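Upholstery cleaning: change of product

From December the Clomedeck stores will supply Wekuvell in place of Mulligan for fabric seating. The new concentrate is diluted at 200 ml to the bucket and must be left for ten minutes before blotting. Do not scrub, as this lifts the pile.
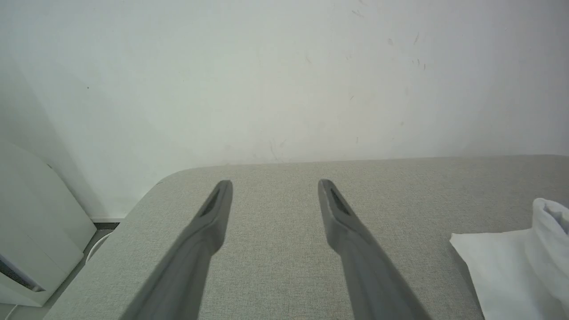

Light grey fabric covering.

Stock stands at 1,197 bottles, enough for about 2,000 seats. Part-used Mulligan should go back to stores with the cap taped. Do not mix the two. Orders above 600 bottles need a signature from Shahab Nazari.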